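Posted in August, 9:40 p.m.
By otgate_controls

Spent the afternoon at the Skenbridge open day. Notes follow, mostly on the manipulation cell, as that was the one I went for.

Format was 30 minutes per group, 8 people to a group, standing behind a tape line. Short talk first, then the cell, then questions. The talk could have been a handout.

The cell is called Urkico. Two arms, one table, a black fabric enclosure with cable cross-bracing. The task set is kitchen clutter: a pot, a cutting board, play food, small appliances. The layout gets changed between runs.
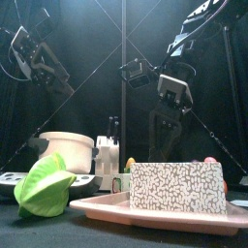
Control is teleoperation for collecting demonstrations, then a learned policy for playback. They have 3,000 demonstrations on kitchen items so far. I asked how many of those were failures. Answer: failures are kept and tagged, but the tagged set is not used in training yet.

Grasp selection is where I would want more detail. A soft item and a rigid box need very different closing force, and the gripper has no force sensing at the fingertips. They infer contact from motor current. That works up to a point - the point being anything that deforms before the current rises.

Cycle time was not quoted. I asked twice. The second time I was told it depends on the item, fair enough, but a median would have done.

Calibration between arms is done at the start of each shift with a printed target. Drift over a shift was described as "small." No units.
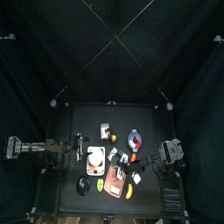
Shared workspace handling is simple. Each arm has a keep-out volume around the other one, and whichever arm asks for the middle of the table first gets it. The other waits. There is no real coordination planner. For pick and place I think that is the right call, and much easier to debug.

Safety: the drives are disabled before anyone reaches in to move objects. The operator said the reset takes longer than most of the tasks. I believe it.

Tuhumury had the next bay, doing depalletizing with a single large arm. Solid engineering, very loud, 3 slides on return on investment. I stayed for one.

Open items I sent them by email: fingertip wear, lighting changes with the enclosure open, and whether the policy holds up on objects it has never seen. Will post the reply if I get one.

Parking at Skenbridge is by the loading dock, not the main gate. The map on the invitation is wrong.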